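# Workshop notebook – Finenton bay, whiteboard station

January, entry opened 09:40

## Purpose of the entry

The whiteboard station in the Finenton bay has been in regular use since the bay was reorganised, and its upkeep has been left to whoever happened to be standing nearest. The present entry records the condition of the board and its stand, the trials made of cleaning methods, and the arrangement proposed for the marker tray. It replaces the loose sheet formerly kept in the Makori folder, which may now be discarded.

Colleagues are asked to add remarks beneath the entry and to leave the existing text as it stands.

## Condition of the surface

The writing surface is glossy white and takes the ink well. Under the overhead lights it throws back strong reflections, and anyone reading from the side bench will lose part of what is written. Moving the stand a short way towards the store cupboard reduced the glare from the bench but made it worse from the doorway. The stand has been returned to its former place. A change of lamp angle would be the better remedy and has been noted for the next maintenance request.

Old ink is the more persistent difficulty. Lines left overnight came away with a dry felt pad. Lines left over the winter closure did not, and a grey shadow remained where the Cestmont layout had been drawn. Three methods were tried on the shadow:

- Dry pad only. Little change after repeated passes.
- Damp cloth, followed by a dry one. The shadow became lighter but stayed legible from close to.
- Fresh black ink drawn over the old line, wiped at once, then the damp cloth. Good result, and the method now preferred.

The third method uses a fair amount of ink and should be kept for marks that resist the other two. It must not be attempted with a marker taken from the bench, as the bench markers are permanent. One such mark, a short stroke made in error, was treated in the same way and came off on the second attempt.

## Tray and markers

Wavy-edged tray kept on the stand, beside the board. Markers are laid in it side by side, along the length of the tray, so that the colours can be told apart without lifting them out. The scalloped rim at the front is helpful in this respect – a finger fits easily into the dips – although dust gathers there and the tray should be emptied and wiped when the board is washed.

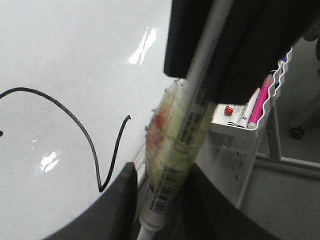
Where should a marker go when it has begun to run dry?

It should be taken out of the tray and placed in the returns box by the door, with the cap on. A faint marker put back in the tray will be picked up again by the next person, and the drawing that follows will be difficult to read from the bench.

The tray currently holds a mixture of colours, with a red cap and a bright pink marker among them. Pink has proved hard to read at a distance and is best reserved for corrections and passing notes. Black remains the standard colour for curves, outlines and anything that will be copied into a report. A thick black line can be followed across the room, including through a steep dip or a sharp turn, where a thinner line tends to be lost.

Storage lying flat is to continue. Upright storage in a beaker was tried earlier and abandoned: the markers stored tip upwards wrote faintly for the first few strokes, and the beaker was repeatedly knocked over.

## Stand and perforated panel

The white perforated panel beneath the tray is sound. Hooks may be fitted to it for the felt pad and the cloth, provided that they do not project beyond the tray. The hooks left over from the Peltora shelving were offered up and found too thick for the holes. Smaller ones have been requested, 11 in all, which allows for losses.

The light grey metal frame was checked by hand at its joints. One fixing at the rear had worked slightly loose and was tightened. No further movement was found. The frame should be dusted along its horizontal bars at the same time as the tray is emptied.

## Items other than markers

Tubes, labelled packets and other stock are not to be stored in the marker tray. Any item of that kind found at the station is to be returned to the shelf shown on its label. Where the label is creased and will not scan, the number should be entered by hand at the stores terminal, and a replacement label printed before the item is put away.

## Supplies

Cleaning fluid stands at nearly 250 ml in the open bottle. A further bottle of 2000 ml is held in the Cestmont store and should be decanted into the small bottle as required. The large bottle is heavy when full and is not to be brought to the station.

Felt pads: the present one is worn at one corner but serviceable. Cloths are to be rinsed after use and hung up, and should not be left folded on the stand.

## Outstanding

- Lamp angle above the board – maintenance request to be submitted.
- Smaller hooks – awaited.
- Repeat the overwriting method on a mark of known age, and record how long the ink had been left.
- Check whether the replacement black markers leave the same grey shadow as the old ones.
- Card with the washing instructions to be reprinted in larger type and fixed to the side of the cupboard.

Entry closed 11:15. Board left clear of the Cestmont layout. Damp cloth hung at the sink.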